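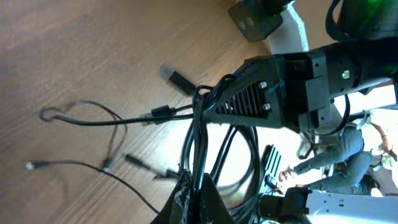
Foto: Archiv Flavville / Redaktion Handbuch

4 Kabel am Schreibtisch ordnen

Kapitel 3 endete mit dem Satz »Schließen Sie nun alle Geräte an«. Die meisten Leser haben das getan und wohnen seither mit dem Ergebnis zusammen. Dieses Kapitel beschreibt, wie Sie mit dem Kabelkanal Jidadari wieder Ordnung schaffen. Planen Sie einen Nachmittag ein. Die Verpackung spricht von einer halben Stunde, aber die Verpackung muss auch nicht unter den Tisch kriechen.

4.1 Lieferumfang prüfen

1 Kabelkanal, Länge 600 mm
2 Endkappen
1 Rolle Klettband
1 Bogen Etiketten, selbstklebend
1 Beutel Schrauben für Holzplatten

Die Steckdosenleiste gehört nicht zum Lieferumfang. Fehlt eine Endkappe, sehen Sie bitte zuerst im Karton nach, dann unter dem Karton. Ersatz führt der Händler unter der Bestellnummer 2671.

4.2 Bestand aufnehmen

1. Fahren Sie alle Geräte herunter und ziehen Sie den Netzstecker der Steckdosenleiste.
2. Verfolgen Sie jedes Kabel von einem Ende zum anderen. Beide Enden zählen. Ein Kabel mit nur einem auffindbaren Ende verläuft vermutlich hinter dem Regal.
3. Beschriften Sie beide Stecker, bevor Sie den nächsten anfassen. »Schwarz« ist keine brauchbare Beschriftung.
4. Legen Sie Kabel, die an keinem Gerät enden, beiseite. Sie dürfen sie bis November aufheben. Danach gilt die Frist als abgelaufen, auch für das Druckerkabel.

Hinweis: Verlassen Sie sich nicht auf Ihr Gedächtnis. Es hat auch beim letzten Mal gesagt, es wisse schon, was wohin gehört.

4.3 Kanal montieren

1. Halten Sie den Kanal an die Unterseite der Tischplatte, mit der Öffnung nach vorn und einer Handbreit Abstand zur Hinterkante.
2. Zeichnen Sie die Bohrpunkte im Abstand von 251 mm an. Das Maß ist kein Druckfehler. Wer 250 mm anzeichnet, darf später feilen.
3. Bohren Sie vor. Die Bohrtiefe muss geringer sein als die Plattenstärke.
4. Schrauben Sie den Kanal handfest an und setzen Sie die Endkappen auf, bis sie hörbar einrasten.

VORSICHT: Zu lange Schrauben treten an der Oberseite der Tischplatte wieder aus. Verwenden Sie ausschließlich die beiliegenden Schrauben und nicht die schönen aus der Schublade.

4.4 Kabel einlegen

1. Beginnen Sie mit den Netzkabeln und legen Sie sie nach hinten.
2. Legen Sie die Datenkabel davor. Überlängen in weiten Schlaufen bündeln und mit Klettband sichern.
3. Lassen Sie bei höhenverstellbaren Tischen genug Spiel für die höchste Stellung. Fahren Sie den Tisch einmal langsam ganz nach oben und halten Sie dabei den Finger auf der Stopptaste.
4. Stecken Sie die Leiste wieder ein und schalten Sie die Geräte nacheinander ein.

WARNUNG: Netzkabel nicht knicken, quetschen oder aufgerollt unter Last betreiben. Beschädigte Kabel sofort ersetzen. Isolierband ist keine Reparatur.

4.5 Wenn etwas nicht funktioniert

Bildschirm bleibt dunkel: Stecker an beiden Enden prüfen, dann die Leiste. Der Schalter der Leiste ist erfahrungsgemäß beteiligt.

Deckel schließt nicht: Es liegen zu viele Kabel im Kanal. Mehr Druck ändert daran nichts. Für größere Bestände eignet sich das Modell Brynjólfsdóttir mit doppelter Tiefe.

Ein Kabel ist übrig: Siehe 4.2, Schritt 4.

Stand dieses Kapitels: 27. April. Die Montage an Glasplatten behandelt das Beiblatt Briturthorpe.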